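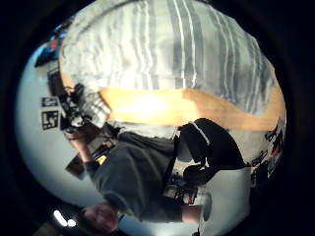

Figure 3. A striped grey and white bedspread in one of the rooms visited.

Search this journal Advanced search Go

4.2 Does changing the bedding change how people sleep?

The claim that fresh or better bedding improves sleep is repeated so often that it is seldom tested. Tanoli's earlier review found 26 papers that made the claim in their opening paragraph, and only 11 that offered any measurement to support it. Most of the rest cited one another. We were therefore not inclined to take the idea on trust, and the results of our own survey have done little to change our minds.

Of the 1,464 people who returned the first form, 225 agreed to keep a sleep diary through March. Each was asked to write down when they went to bed, when they thought they fell asleep, how often they woke, and whether anything on the bed had been washed or replaced that day. Covers of the kind in Figure 3 were recorded as "top layer" whatever they were made of, and we now think this was too coarse. A thin cotton throw and a heavy quilt went into the same box, and we cannot separate them afterwards.

On the face of it, people did report better nights after a change of bedding. The difference was small – a few minutes less lying awake – and it faded by the third night. Supporters of the bedding argument would call this an effect. We would point out that people tend to change their sheets when they have time to do so, and that a person with a free evening may well sleep better whatever is on the bed. The diaries did not ask about work the next morning. They should have.

There is also the matter of what a diary can tell us. Khattak compared the written times with the readings from Skirnitz wrist monitors for a small group and found that the two often disagreed by more than the supposed benefit. The monitors are hardly beyond doubt either. They count a person reading quietly as asleep, and several wearers took them off at night and forgot to say so. Neither record seems to us firm enough to carry the weight that has been placed on it.

The Golob questionnaire, which asks for a single score each week, showed no change that we could find. It has been criticised as too blunt for this sort of work, usually by authors whose results it failed to support. We kept it in for that reason.

Share 14 shares 3 comments

None of this shows that bedding does not matter. Someone who is too hot under a thick cover will sleep badly, and few would argue otherwise. What we doubt is the much broader advice now given to the public, in which a change of covers is offered as a remedy for poor sleep in general. Section 4.3 turns to room temperature, where the diaries were more complete.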